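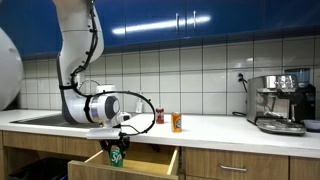 Fig. 7 – Placing a can in the open drawer

Home | Manuals | Support | Contact

4. Running the Kitchen Demo for Visitors

1. Pull the drawer out fully before visitors come in.
2. Stand the cans upright on the countertop, labels facing out.
3. Check that the cable loop at the wrist hangs free of the counter edge.
4. Set arm speed to 50 percent and press Start.
5. Stay at the stop button until the arm is back at rest.

CAUTION: Keep visitors' hands out of the drawer while the arm is moving.

NOTE: Use full, unopened cans – the grip force is set for them. To change it, see Section 7 or ask Nadja Brunner.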